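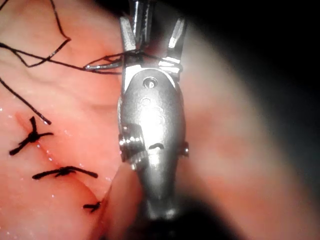

How many knots does it take to teach a machine to tie one?

The contract said 2000, and she had stopped believing in the number by the end of the first week.

She had spent most of her working life closing up dogs and cats in Wananbridge, and now she sat at a console with her forehead against a padded rest and closed up nothing that had ever been alive. Needle in, needle out, wrap, pull, wrap the other way, pull. Save. The software was called Tellilo. It kept a tally in the corner of her view, and when an example was good the tally went up. When an example was bad it also went up, which she had raised with the people from Hadgu in an email and again in a meeting.

"The model learns from mistakes too," said the young man who ran the sessions.

"Does it know they're mistakes?"

He said there was a column for that. She asked who filled in the column. He said that was being worked out.

So she filled it in herself, on paper, in a school notebook she kept under the armrest. Slack. Slack. Good. Bit through the edge. Good. Tails too long. She had been marking students' knots for years and saw no reason to be kinder to her own. By Sat 23 November the notebook said that roughly a third of what she had given them was worth copying, and the tally said 300, and the young man was pleased because 300 was the target for the month.

They worked Saturdays because the room was cheaper then. It was above a carpet shop, and whenever someone downstairs unrolled a sample the floor gave a soft thump that she felt in her elbows. She had asked whether the thump got into the data. He had laughed and then stopped laughing and written something down.

What bothered her was the part before the knot. Any fool could see the knot. It was there afterward and you could tug on it. But there was a moment when the thread came up under tension and you eased off a little, or you didn't, and she couldn't have told you what decided it. At the clinic it had been in her fingers. At the console there was nothing in her fingers at all. She was going by how the thread looked. So whatever the machine was learning from her, it was learning from a woman who was guessing.

She told him this. He said that was fascinating, and that they had found the same with the other operators, and that with enough operators the guesses evened out.

"Evened out to what?"

"To the policy," he said.

She went back to the rest and put her forehead down. Needle in.

After lunch he changed the instructions. The Wosis people, who were paying Hadgu, who were paying her, had looked at the early results and wanted more recoveries. A recovery was when something went wrong and you put it right. The thread slipped out of the jaws, say, and you went and got it. They wanted 8 of these an hour.

"You want me to drop it on purpose."

"Just naturally."

"Eight times an hour, naturally."

He looked at the sheet again as if it might have changed.

She tried. It was surprisingly hard to let go of a thread by accident when someone was waiting for you to. The first few looked like bad acting. She opened the jaws, the loop sprang away, and she went after it far too fast, the way you do when you know exactly where a thing is going to land. She wrote "fake" in the notebook, and underneath it, "fake," and underneath that she wrote the time. Then somebody downstairs unrolled a big one, the floor thumped, and she lost the thread and said a word she hoped they weren't recording. It took her 2 tries to find the end again. She wrote "real."

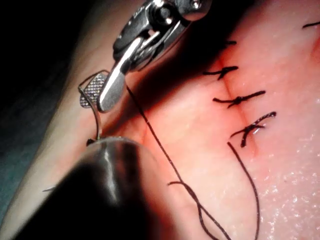 What would the machine make of all the fakes?

It would probably do what her students used to do, and fumble in the places where it had seen the teacher fumble.

She mentioned this while he was packing up. She wasn't angry about it. She said that if you showed a student forty dropped threads, you got a student who thought dropping the thread was a step. He said the training didn't work quite like that. She asked how it did work, and he started to explain, and partway through he sat down on the case he had been trying to close.

"You have all that written down?" he asked. "Which ones were fake?"

She got the notebook out from under the armrest and held it up, but she didn't hand it over yet.

"Is there a column?"

"I could add one."

"Who'd fill it in?"

He rubbed his face. Downstairs they were pulling the shutter across. She had an hour's drive and a dog that needed letting out, and there were sessions booked every Saturday through December.

"Paid separately," she said, and gave him the first page.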